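Studio notebook, Wednesday, room B

In at 9:40. Agathe wants the Sampaio single at mix stage by the end of the month and I want it to have a second verse first, so we are already not agreeing.

Played back what we left last session. The preview clip he put up over the weekend is the hook plus eight bars, taken off a phone recording of the monitors, and people in the comments love it. I don't trust this. The clip had 3661 likes when Agathe checked, and she read the number out as if it settled the tempo question. People are reacting to a phone mic squashing the low end until the vocal sits right on top. Our file doesn't sound like that. If we put out our file they may well ask what happened to the song.

Tried to get the phone sound on purpose. Bounced the hook, played it off the small speakers, recorded it back on my phone, lined it up under the mix. Phasey mess below the snare. Moved it by hand, better, still hollow. Then tried just a hard limiter on the music bus with everything under the kick rolled off. Closer. Agathe says it's the same thing. It isn't, the clip has some ugly room in it, but it's close enough that I stopped arguing and saved it as version 2.

Tempo. He wants it faster since the comments. Bumped the session up 2 bpm. I can't hear it as an improvement, and the sample drags because it wasn't cut for that speed. Stretch artifacts on the horn stab, worst on the second hit. If we keep the new tempo the stab has to be re-chopped from the source, which means finding the source, and the folder called "horns FINAL" has no horns in it.

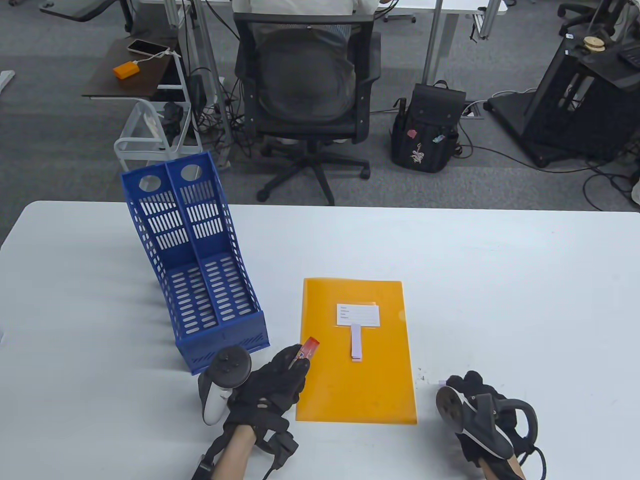

Blue file holder and orange folder on the white table.

Vocals, late morning. Sampaio came in with Gallon, who is supposed to be on the bridge. Gallon's verse was written on the way over and sounds like it. Good first four lines, then he rhymes the title with itself three times. He says that's the point. Ran it several times and kept take five for the front half. Nothing usable after the turn. He thinks take seven has the energy, and it does, it also has him laughing over the last bar.

Doubles on the hook: I printed them dry this time. Last time I printed them with the tuning on and then couldn't back it off when Sampaio changed his mind, so lesson learned, I hope. The left double is late all the way through, by the same amount, so I suspect the buffer and not him. Buffer was at 1024. Put it back to 128 and wrote it on the tape strip on the desk. Whoever changes it, please change it back.

Borrowed the Vustar preamp from room A for this. Everyone keeps telling me it's warmer. I did a level-matched A/B with my eyes shut and Agathe switching, and I picked the cheap one as the warm one more often than not. To be fair to the Vustar it's quieter with the gain up, and Sampaio mumbles, so we used it anyway. Not writing "warm" on the recall sheet.

Lunch.

Afternoon, Jekurska call. They are the label side for this one. They want a 30 second cut for the next preview, starting on the hook, with the title on screen. They also want to "let the fans pick" between two beats. I asked what happens if the fans pick the one with the uncleared sample. Long pause. Agathe is going to write to them so that it's in an email and not only in my memory of a call. As I understand it the poll is off until the clearance comes back, but I'd like to see that in writing before I believe it.

Also asked where the chart talk comes from. The last single did well in its first week, fine. It had a video and a dance to go with it. This one has a phone clip. I don't see how anyone gets from one to the other, and I said so, and was told I was being negative. Possibly.

Made the short cut anyway. Starts on the pickup word before the hook, because starting dead on the one made it sound like a mistake. Faded the tail under the ad-lib. Did one with the limiter trick and one clean. Sent both without saying which was which and asked them to pick. Curious. My money is on them picking the louder one and calling it the better vocal.

Still open:
Second verse. Sampaio says it's in his phone. Haven't heard a word of it.
Horn source. Ask whoever had the May drive.
Gallon's back half, redo or cut. I vote cut. Agathe votes redo.
Old tempo session is saved separately, do not overwrite it, I expect we'll be going back.
Hum on channel 6 came and went again. Swapped the cable, hum stopped, swapped the old cable back in, no hum either. So I don't know.

Out at 7:15. Drives backed up, Vustar back in room A.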